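Pellstead Reading and Skills Partnership
Progress report to the Getulis Fund, second reporting period

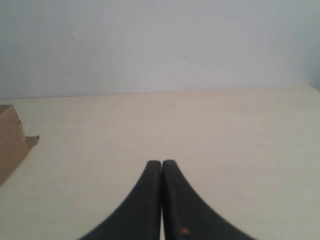
A pair of dark fingers, nearly closed, against a light surface.

1. Summary
The partnership continues to deliver evening and daytime classes in reading, number work and basic form-filling at the Pellstead and Grube centres. Attendance has held up through the winter, and 1,812 learner hours were recorded in the period. Spending is within the agreed budget.

2. Delivery
Courses ran at both centres for the full term. Seven groups completed the entry-level reading course, and six of these have moved on to the next stage. The remaining group has asked to repeat the final unit and will do so after Easter. A short course on letters from landlords and energy suppliers was added at Grube following requests from learners.

3. Staffing
Guido Sartori took up the post of lead tutor in January. Three sessional tutors remain in place. The vacancy for a numeracy tutor at Pellstead was advertised twice without a suitable applicant, and cover has been arranged until the end of the summer term.

4. Matters for the Fund's attention
The lease on the Irnura Road premises ends in September. The landlord has offered a renewal at a higher rent, and discussions are in progress. We also ask the Fund to approve the transfer of the unspent travel allowance to the book budget, as most learners now live within walking distance of a centre.

5. Next period
Enrolment for the summer term opens in April. The revised learner survey will be issued at the start of term and its results included in the next report.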